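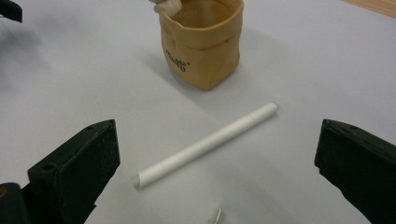

Maricel Belmonte wrote to us that a white pen on a white table is the first thing to go missing in any workroom, and that she now keeps hers in a mug with a dark rim. Several readers have told us much the same since the last set went up.

July
By Ayanda Shabalala

Small things on a pale surface are the subject of this gallery. The tables at Pavgate are used for sorting pens, tools and odd bits of wood, and most of what passes over them is shorter than a hand. We like a white top for this kind of work because dark things show up well on it. White things are harder, and the capped pen at the top of the page is the plainest one we have: smooth, matt and white from end to end apart from a greyish tip. It was lying at a slant on the table.

A word on storage, as people ask. Pens go in one tray and pointed tools in another, with the points all facing the same way. Wooden pieces have a tray to themselves - they pick up ink very easily and it doesn't sand out. The trays came from Kinside and have lasted well, though the lids are stiff. We clear the table at the end of a session, and it takes nearly 20 minutes if the trays have been mixed up.

The second picture has more on the table: a white stick, a thin silver tool shaped like a pen, and, held just above it, a small rounded piece of wood in a light tan.

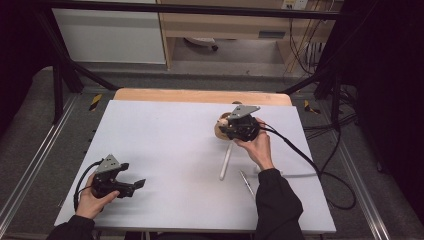
White board laid over the wooden tabletop, Pavgate.

The board is larger than the one we had before and gives more room for laying things out. It lifts off when the wooden top is wanted for something else. The room has grey carpet, so anything that rolls off the edge lands quietly and has to be looked for.

The next gallery will be on boxes and lids.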